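## 4. Metodología: cómo recogimos las demostraciones

Cuando empezamos el proyecto Pornanero, allá por febrero, teníamos bastante claro lo que queríamos averiguar y muy poco claro cómo hacerlo. La pregunta era sencilla de formular: si enseñamos a una política de imitación a guardar objetos pequeños y blandos en una caja, ¿qué le ayuda más, tener muchas demostraciones parecidas entre sí o tener menos, pero con los objetos colocados cada vez de una manera distinta? Jeanine Van der Linden, nuestra tutora, nos avisó en la primera reunión de que la respuesta dependería muchísimo de cómo grabáramos los datos, y le agradecemos el aviso (aunque entonces no le hicimos todo el caso que debíamos).

### 4.1 La tarea

Elegimos golosinas y galletas envueltas una a una porque son baratas y porque el envoltorio las hace difíciles de verdad: brilla, se arruga, cambia de forma al apretarlo y a veces deja ver lo que hay dentro. La persona que demuestra coge los paquetes de la mesa de uno en uno y los va dejando en una caja de cartón abierta. Cada demostración corresponde a un solo paquete, desde que la pinza empieza a acercarse hasta que se abre sobre la caja.

Trabajamos con pinzas de mano provistas de cámara, sin brazo robótico de por medio. Al principio nos daba un poco de pena no usar el brazo del laboratorio desde el primer día, pero pronto vimos la ventaja: se aprende a manejarlas en una tarde y podíamos grabar en cualquier rincón donde hubiera una mesa libre. 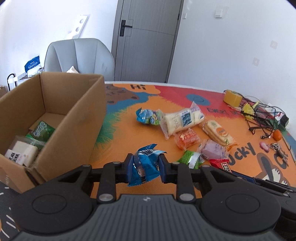

La variedad de los agarres fue lo que más nos costó conseguir. Uno tiende a coger siempre igual, sobre todo cuando lleva un buen rato grabando, y las primeras sesiones nos salieron casi calcadas. Por eso añadimos una norma: el paquete puede quedar en cualquier orientación entre las dos yemas, siempre que no se escape. El envoltorio azul con la banda plateada, por ejemplo, está sujeto por los lados, con una punta dentada hacia arriba y el otro extremo hacia abajo, y damos por bueno un agarre así aunque no quede nada recto. También decidimos no cubrir la mesa, con todos sus dibujos y letras de colores, porque queríamos que el modelo aprendiera a distinguir un paquete rojo o verde sobre un fondo igual de llamativo.

### 4.2 Los dos conjuntos de datos

Reunimos 900 demostraciones en total y descartamos 116 al revisarlas, casi todas por pérdida del seguimiento de la pinza o porque el paquete se resbalaba antes de llegar a la caja. Con las restantes preparamos dos conjuntos:

- **Grevside**: muchas demostraciones, con los paquetes dispuestos casi siempre de la misma forma.
- **Cukinov**: menos demostraciones, pero cambiando la disposición después de cada una.

Entrenamos la misma política con cada conjunto, usando 3 semillas distintas, y la probamos después en el brazo del laboratorio con 40 intentos por semilla. Las posiciones iniciales de prueba eran idénticas para las dos versiones.

### 4.3 Lo que observamos

La política entrenada con Cukinov fue mejor con las tres semillas, y la diferencia se notaba sobre todo cuando los paquetes estaban pegados unos a otros. La de Grevside se acercaba con mucha seguridad (¡daba gusto verla!), pero cerraba los dedos donde esperaba encontrar el paquete y a menudo se llevaba dos, o solo una esquina del plástico.

Los envoltorios transparentes siguen siendo un problema para ambas. Kuipers, el programa de etiquetado que escribimos para la asignatura, nos permitió separar los fallos por tipo de objeto, y ahí se repetía el mismo error: la pinza bajaba demasiado poco y se cerraba sobre el borde del plástico. Sospechamos que influyen los reflejos, pero no hemos hecho la prueba de cambiar la iluminación y preferimos dejarlo como sospecha. Las tablas por objeto y por semilla están en el anexo B.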